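The kettle goes on before anything else at the Hidport workshop, and it was over a mug of very strong tea that we got round to the subject of the arm. Our host has been a member for years (woodwork mostly, a few clocks, one canoe) and says the robot project began as a way to fill a wet September and then simply refused to stop.

"I wanted something that could fetch and open things in a bedroom," they told us. "My mother was laid up for a good while, and it was always the small jobs that wore her out. A cupboard door, a laptop left just out of reach. So I thought, well, start there, and do it all on the computer first, where I can't knock a hole in anybody's wall!"

The rehearsal room, as they call it, is built in a simulator, and a fair amount of love has gone into it. The bed came first, and its headboard has a cat and a dog cut into it, which took up a whole evening that was meant for something else entirely.

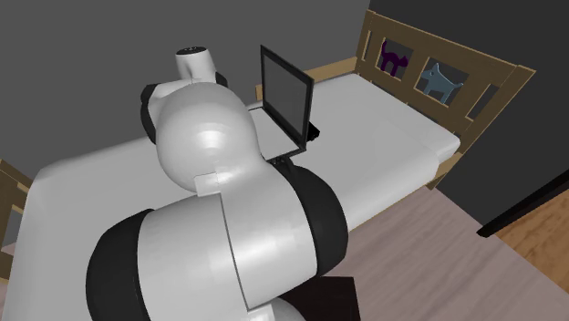

"You do get fond of it, you see. I'd sit down after supper meaning to fix one joint limit and get up at bedtime having moved the furniture. The people who only want the arm to work think I'm daft, but if the room feels like a room you notice when something's wrong in it. You notice the elbow's coming in too low over the mattress, because you'd mind if it were your mattress."

The control program is called Dutora, after a boat, and it is now on version 51. Most of the earlier ones were thrown away without much sorrow. Version 3 is kept on a memory stick for sentimental reasons, although it could do little more than wave.

We asked what had been hardest, expecting to hear about the mathematics. "Oh, handles," came the answer, with a long sigh. "Handles and knobs. You and I just take hold of one and never give it a thought, but the fingers have to arrive square on, one either side, and they mustn't close too early. I once ran the same approach 60 times in a night and went to bed cross."

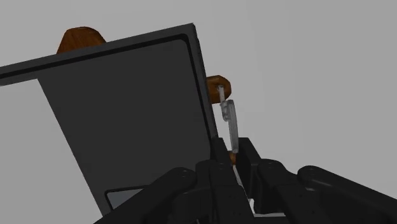
This page was last changed on 3/14/24.

The next step is a real arm on a real bench, and there the talk turned to money and floor space, both rather short. Two of the members have offered to help with the stand, and the back corner by the Galbraith lathe has been promised once the timber rack is moved.

"I'm in no hurry," our host said, topping up the pot. "I'd like to get the close work right first, the last little bit before the fingers shut. After that I'll build the cupboard properly, in oak if I can get it, and we'll see how the two of them get on."

Anyone who fancies lending a hand is welcome at the Ullum Lane door on club evenings. Bring a mug.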